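Parcel room hosts side-by-side test of two robot grippers

Skornska, a small parcel handler that also repacks parts for local workshops, has started a trial of two robot grippers in its storage room, with results due in July.

The grippers come from Fistley and Trevaskis. Fistley's has two padded fingers driven by a single motor. The Trevaskis model has three fingers and a suction cup in the palm. Both will be mounted on the same arm and run from the same controller, made by Skakilach, so that any difference in the scores comes down to the hand itself.

Before either gripper is scored, the team is collecting a baseline of the same jobs done by hand. Small boxes are picked up, checked against their labels and set down according to status. Many of the labels carry a handwritten note such as "待处理" (pending) or "已完成" (completed).

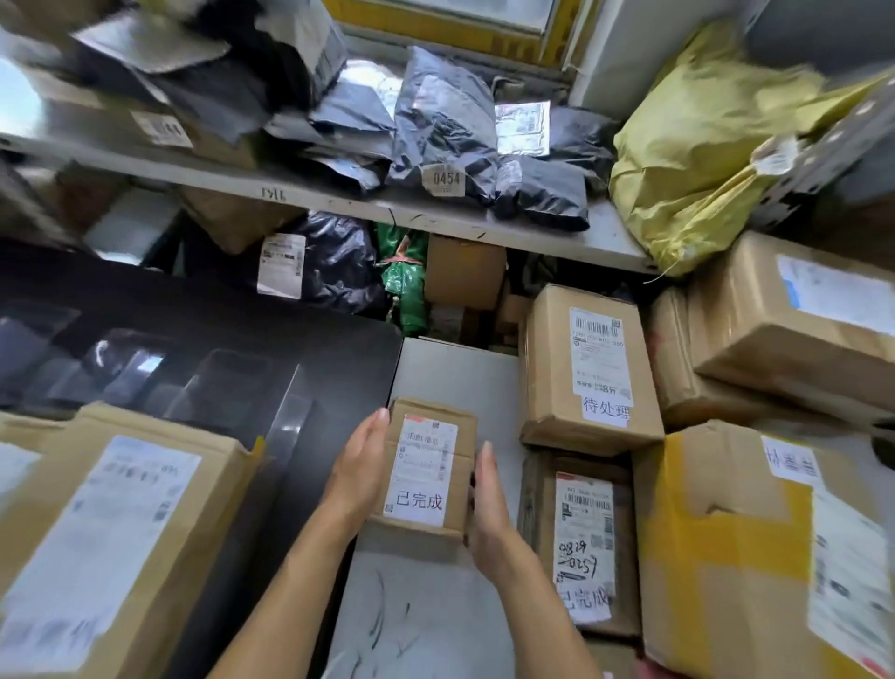
A small box marked "已完成" (completed) is held with both hands in the parcel storage area.

Romana Tóth, who is running the trial, said boxes of this size should suit both grippers. She expects more trouble with mailer bags, which fold when they are squeezed and give a suction cup very little flat surface to hold.

"A box tells you where its sides are," Tóth said. "With a bag, the fingers close and you may have only a corner of it."

The second part of the test uses long, thin parts on a white worktable. Cardboard signs split the table into zones, among them pending, in progress and completed. Each part has to be moved from one zone to the next and put down without knocking over a sign. A dropped part counts as a failure, and so does one left across two zones.

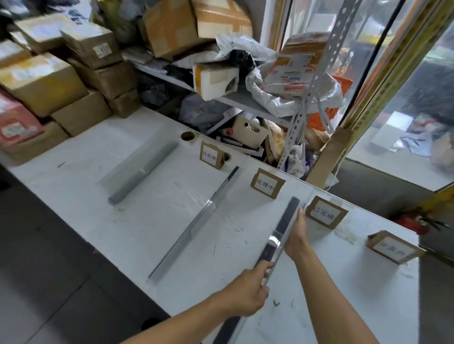

A long metal strip is held over the worktable, where signs mark the zones for each stage of the job.

Yu-ting Fu, who wrote the scoring sheet, said the strips were added after an early run in which both grippers did well on boxes and the scores were too close to be of use. A strip held away from its middle tends to turn in the fingers, and a shiny surface can confuse the depth camera on the wrist.

The baseline stands at 2,084 moves by hand. Each gripper will get 90 attempts at every type of item, split over 3 sessions, with the lighting and the table height kept the same throughout. Fu said 4 types of item are on the list: boxes, mailer bags, rods and metal strips.

Neither supplier will be present during the scored sessions. Both have been allowed to set the grip force in advance, and no changes will be accepted once scoring begins.

Skornska has not said whether it will buy either gripper. The first scored session begins Thursday, with the Fistley gripper going first.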